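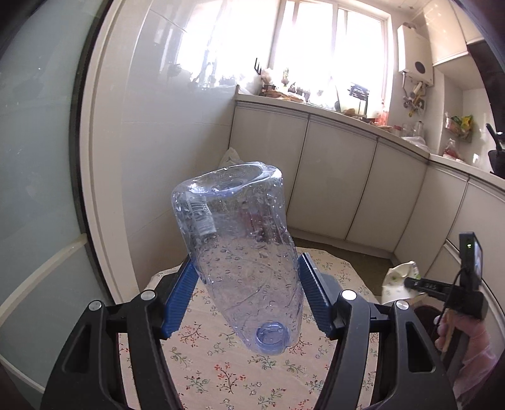
Section 8. Sorting the Kitchen Trash

Your Murkholm bin is set up and standing on a level floor, so now comes the fun part! A quick sort at the table saves you digging through the bin later.

1. Take the cap off each plastic bottle and turn the bottle neck down to drain. A few droplets left on the walls are fine.

2. Peel off the barcode label if it comes away easily. Leave it if it tears.

3. Put paper and cartons in one pile and food wrappers in another.

CAUTION: Do not reach into the bin with bare hands. Wear thin gloves.
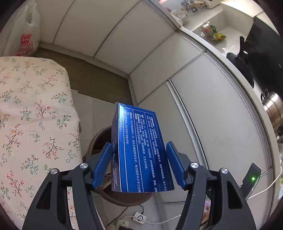
4. Cartons are the great space-stealers, and flattening them makes a wonderful difference. Open both ends, press the sides together and fold once. Small boxes count too: a tall blue toothpaste carton like this one takes up a surprising amount of room if it goes in standing up. Check inside for a leaflet or a forgotten tube first.

NOTE: The Pollia liner (part 1103) is sold separately. Fold its top edge over the rim and smooth it down all the way around.

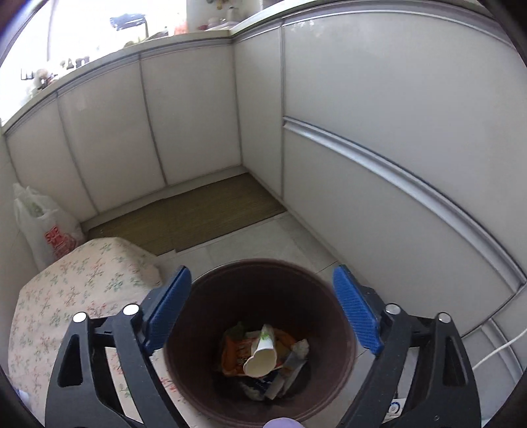
Murkholm Owner's Guide, June 2019, page 98

5. Look in before you add more. Paper cups lying on their side hold a lot of air, so squash them flat and tuck them down among the wrappers.

6. Empty the bin before the pile reaches the rim. Wipe the inner walls with warm water and a drop of dish soap, then let it dry fully.

CAUTION: Never put hot ashes or lit matches in the bin.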